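Last updated: June

Against the daily wash

Shampoo is a surfactant, and most scalps get more of it than they need. The oil it lifts is the same oil the mid-lengths rely on for slip and colour. I moved to washing every 60 hours, and the frizz at my ends settled within two months.

Conditioner cannot fully offset the loss – it coats the shaft, but most of it rinses away.
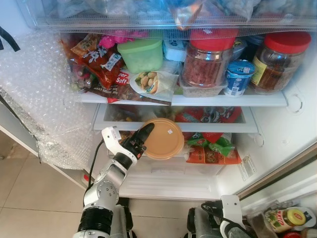
Where the labels mislead

"Gentle" has no fixed meaning on a bottle. Dunine's daily formula lists a sulphate second, straight after water. Read the ingredients, dilute the dose and leave the lengths alone.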